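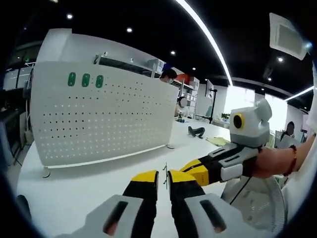 Hollis Community Workshop opens evening repair nights in Gitamport

GITAMPORT, October. Hi, I'm Fadime Keskin, and I get to run the repair nights at Hollis, so I'm the lucky one who gets to tell you we're adding more of them! Starting this month we'll be open until 8 p.m., with extra benches for lamps, radios, zippers and wobbly chairs.

Last year our neighbors brought in 1165 broken things, and 539 of those were toasters, kettles and other kitchen stuff (I had no idea Gitamport ate so much toast). We had people waiting out on Jatwood Street with mixers under their arms, and I hated sending them home. 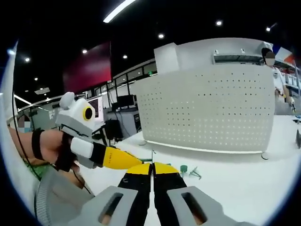
Two hand-held grippers with a forearm strap at left.

Archie Mowat will be on small electrics again, and Shona Henare is taking over the sewing table. She has already talked me into buying better thread, and she was right, the old stuff snapped if you looked at it funny.

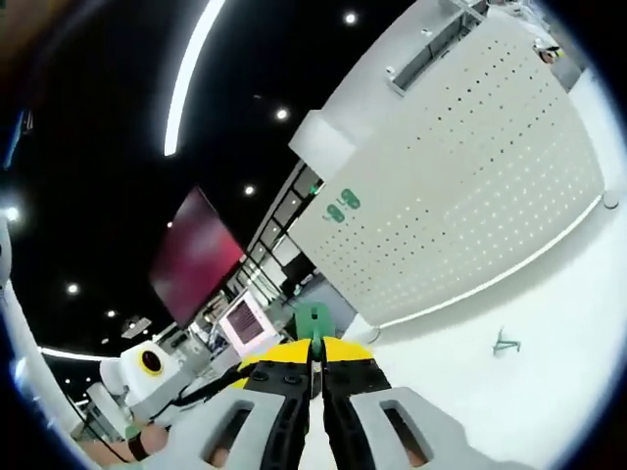 Repairs are free, but please bring the cord, the charger and any loose screws you've been keeping in a drawer. If your item needs a new part, we'll tell you the price before we order it. Microwaves and gas heaters have to stay home, sorry!

You'll find us at 66 Jatwood Street, side door. For interviews or a visit, ask for Tamsin Lowther at the front desk.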